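Skumer Furniture Help
Ticket 1697: Table is the wrong color, and it rocks
Status: Closed
Opened by: Farzana Mondal
Handled by: Kanokwan Nakpan
Order: 1035, Oteo work table, dark finish

Farzana Mondal, 9:12 am
Hello. I ordered the Oteo in dark. I have received the Oteo in light. It also rocks toward the window when I lean on it, and I lean on it a lot. The label on the box says dark, so I gave it a day in case it needed to settle in.

Kanokwan Nakpan, 9:40 am
Hi Farzana, sorry about that. Two questions:
Did you peel the protective film off the top? It has a tint.
Are all the feet screwed in to the same depth?

Farzana Mondal, 10:05 am
The film came off in one very satisfying sheet. The wood under it was light. The wood under the film's sticky residue was also light, once I got it clean with dish soap.
I turned all four feet in as far as they go. Still rocks.

Kanokwan Nakpan, 10:31 am
Thank you for checking. Please try the table in another spot, in case it's the floor. Then loosen the leg bolts half a turn, stand the table upright, press down on the middle, and tighten them again going corner to corner.

Farzana Mondal, 1:18 pm
Moved it to the hallway. Doesn't rock in the hallway. I can't work in the hallway.
Did the bolts anyway. Back at the window it rocks less, so I think you and my floor are each half to blame. I've unscrewed the one foot on the window side until it touches down, and it now holds a full cup of coffee without incident.
That leaves the color. I paid 2000 for this table and picked dark on purpose, to match a Sitthichai bookcase that is dark enough to lose a cat in.

Kanokwan Nakpan, 1:44 pm
Glad the rocking is sorted. For the color, could you add a photo of the top? The warehouse won't release a replacement on my word alone, which I try not to take personally.

Farzana Mondal, 2:02 pm
Attached.

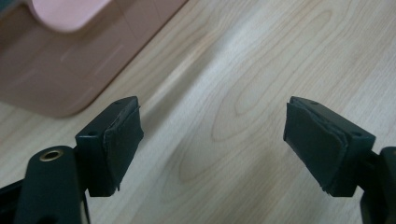

I also held the dark sample chip from your store up against the top, and they have nothing to say to each other. If you only have to swap the top, I'm happy to keep the legs. I've just spent a morning getting to know them.

Kanokwan Nakpan, 3:20 pm
Agreed, that's the light finish. Top only is fine. Skunatis will deliver the dark one in October and take the light one away. Please keep the bolts.

Farzana Mondal, 3:26 pm
The bolts are in a jar marked BOLTS. You can close this.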